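2025年1月31日

昨夜のうちに書くつもりが、帰宅したら頭が回らず寝てしまった。朝のうちに書いておく。

また右腕が落ちた。落ちた、というと大げさか。右の手首が保持トルクを失って、持っていたものごと卓上に沈んだ。速度は大したことがない。指先がテーブルに当たって、こつん、と軽い音がして終わりだった。誰の手も下になかった。だから報告書の分類では「軽微」になる。この「軽微」という欄を私はあまり信用していない。手が下にあったかどうかは、ロボットの出来とは関係のない話だからだ。

状況を忘れないうちに。両腕で小さなブロックをつまみ、持ち替え、置く。ただそれだけの課題を朝から繰り返していた。累計449回目の試行で、右が緑の小さいやつをつまみ上げ、左に寄せていく途中、Fimora の制御画面に黄色い帯が出た。「関節5 通信遅延」。帯は一秒もしないで消えた。消えたので続けた。続けたのは私だ。次の持ち上げで手首が抜けた。

Fimora の説明書には、この黄色い帯は「情報表示であり、動作に影響しない」と書いてある。八月に最初の一台が入ったときにも同じ箇所を読んで、同じように引っかかった。影響しないなら黄色にする必要がない。青か灰色でいい。あの会社の人たちも、心のどこかでは影響すると思っているのではないか。

昼過ぎに Palora のサポートと通話した。腕の本体は Palora、制御ソフトは Fimora で、間に Mishra という変換層が挟まっている。この構成の困るところは、故障するたびに三者ともログがきれいなことだ。Palora は「指令が途切れたので保護動作に入った」と言う。Fimora は「指令は途切れずに出している」と言う。Mishra の窓口は翌営業日に返事をすると言い、翌営業日というものがいつなのかは書いてこない。

保護動作で力を抜くという設計も、私にはよくわからない。電源が切れればブレーキがかかる。通信が切れると力が抜ける。電源断のほうが安全というのは順番がおかしいと思うのだが、担当者は「挟み込みの際に人が腕を押し戻せるように」と説明した。挟まれている人にとってはそうだろう。下にいる人にとってはどうなのか、と聞いたら、運用でカバーしてくださいと言われた。運用でカバー。今年に入ってもう何度聞いたか。
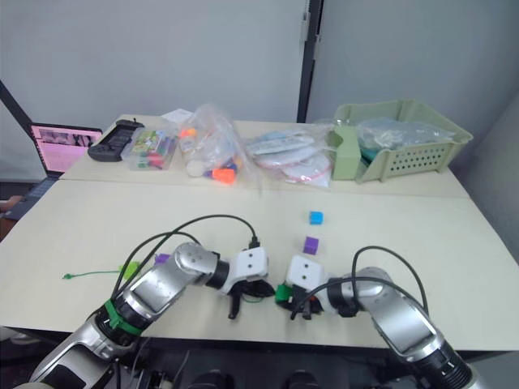
午後はケーブルを疑った。腕の外側を大きく回して手首まで引いてある黒いやつだ。肘を深く曲げたときと伸ばしたときでは、たるみがずいぶん違う。手で軽く揺すりながら遅延の値を見ていたら、普段2か3のところが、一度だけ112まで跳ねた。単位はミリ秒。仕様上の上限が100だから、これを超えれば保護動作に入るのは、まあ、仕様どおりではある。

ところがもう一度同じように揺すっても跳ねない。向きを変えても、肘を曲げ直しても跳ねない。コネクタを抜いて差し直し、また揺すった。やはり跳ねない。こうなると、あの一度が本当にケーブルのせいだったのか、たまたま揺すっていたときに別の理由で跳ねたのか、区別がつかない。ケーブルを替えれば直った気になれるだろう。ひと月くらいは。

隣の班は「再現しないなら様子見でいい」という意見だった。様子見をしている間に再現するのは、誰かが手を入れているときかもしれない。そう言ったら少し嫌な顔をされた。言い方が悪かったとは思う。疲れていた。

それより気になるのは、クランデール(Clunddale)の拠点で同じ構成を動かしていることだ。あちらは連続902回、停止なしだという資料が先週回ってきた。立派な数字だが、黄色い帯が出た回数はどこにも載っていない。情報表示だから数えていないのだろう。こちらだって手首が抜けるまでは「停止なし」だった。停止しなかったことと、何も起きていないことを同じ表に書くのはやめてほしい。問い合わせのメールを書きかけて、語尾がきつかったので下書きに入れた。昼に読み直して、まだ送る気があれば送る。

自動化すれば人の不注意が減る、という話をこの仕事に就いてから何度も聞かされた。減っているのかどうか、私には判断できない。黄色い帯を見て続行した私の不注意は、少なくとも減っていない。朝から何百回も同じ動きを見ていると、警告は景色になる。景色になることまで含めて設計してくれと思うが、それを要求仕様書のどの欄に書けばいいのか。

自分で決めたことだけ残しておく。

- 黄色い帯が出たら、消えても止める。回数が伸びなくても止める。
- 腕に力が入っている間は、ブロックを直すときも手を入れない。非常停止を押してから触る。
- 遅延の値を全試行で記録する。Fimora が保存してくれないので、自分で書き出しのスクリプトを組む。
- 右腕のケーブルは交換するが、報告書に「原因」とは書かない。「交換した」とだけ書く。

三つ目は今日の午前中にできると思う。四つ目は揉めそうだ。報告書の様式には原因欄があって、空欄だと受け付けてもらえない。前回は「調査中」と書いて差し戻された。今回も「調査中」と書くつもりでいる。

指先のゴムに小さな傷が入っていた。前からあったものかどうか、写真を撮っていなかったのでわからない。今日から始業前に撮る。

交換用のケーブルは在庫が一本。左も同じ年式なのに一本しかない。追加を頼むこと。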